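2018-07-23

Bench notes, small-items corner. Spent most of the morning on the pencil case question, which I thought would take ten minutes (it did not!). Maxine Tuhiwai wants one place for the little white stuff that keeps drifting off into drawers, and a zippered case seems like the obvious home for it.

We had 3 candidates. The Istik pouch is too floppy, you end up holding it open with your chin. The Daltier one has a lovely wide mouth but the zipper snags at the corner every time, and I'm not fighting with a zipper all July. So the black case wins — it lies flat, and the zipper runs along the top edge where I can get at it.

Put the big pale sheet back on the table too, because small white things vanish on bare wood once there's any clutter. They don't show up brilliantly on the sheet either, to be fair, but at least they stay put.

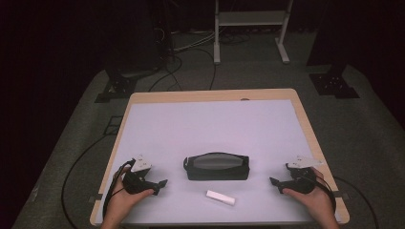 Maxine thinks we should label the case. I said fine, but on the underside, I like the gray oval as it is. Still to do: order 2 more from Plusness, item 509 in their list, and ask Šindelář if the old tin is wanted back. Also find the good scissors.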